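I've painted four rooms in this house now, and the back room was the first one where the corners came out straight. Blue walls against a white ceiling show every wobble, so I had to learn to cut in properly. Here's how I do it these days.

## Before you open the can

Wash the top few inches of wall with a damp sponge and let it dry. Cobwebs love that spot, and paint just drags them along! Then fill any dents, sand them flat and wipe off the dust. My filler was the last of a tub of Stemell and it was fine.

I used Larnance eggshell for the walls, bought at the Hovadwood store out by the highway. Stir it for a good long while (longer than you think), then pour an inch or so into a small pail. Never work from the full can. I dropped one off a ladder in June and I'm still finding spots.

## Cutting in

1. Dip just the tips of an angled brush. I like my old Bassi, which has gone a little soft.
2. Tap both sides on the pail. Don't wipe.
3. Make your first stroke a bit below the ceiling line to unload the brush.
4. Go back and push the bristles up slowly until they fan out and touch the line, then pull sideways in one long stroke.
5. Stop after 18 inches or so, reload, and start in the dry part, brushing back into the wet.

Breathe out while you pull. Sounds silly, works for me.
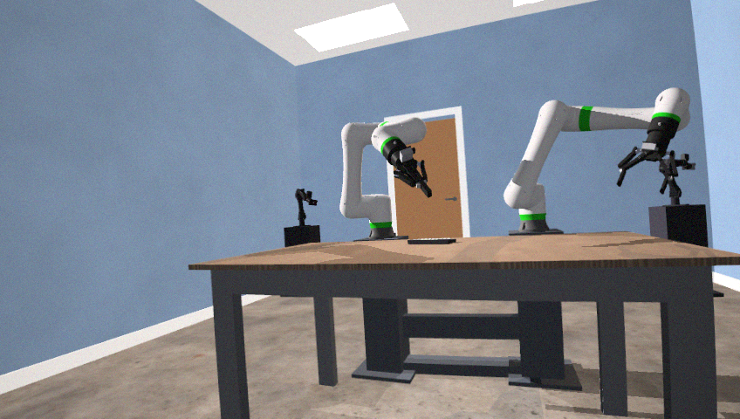
*Blue walls, white ceiling, white door frame.*

Around a door frame I turn the brush so the long bristles ride along the trim, and I keep a damp rag over my shoulder for slips. Wipe them right away and they vanish. Leave them for 7 minutes and you'll be scraping with a fingernail.

Baseboards are the one place I do use tape. Press it down hard with a putty knife, and pull it while the last coat is still a little tacky, back over itself at an angle.

Roll the walls as soon as you've cut in one side, while the edge is wet, and get the roller as close to the ceiling as you dare. Second coat goes on the next day, cutting in and all.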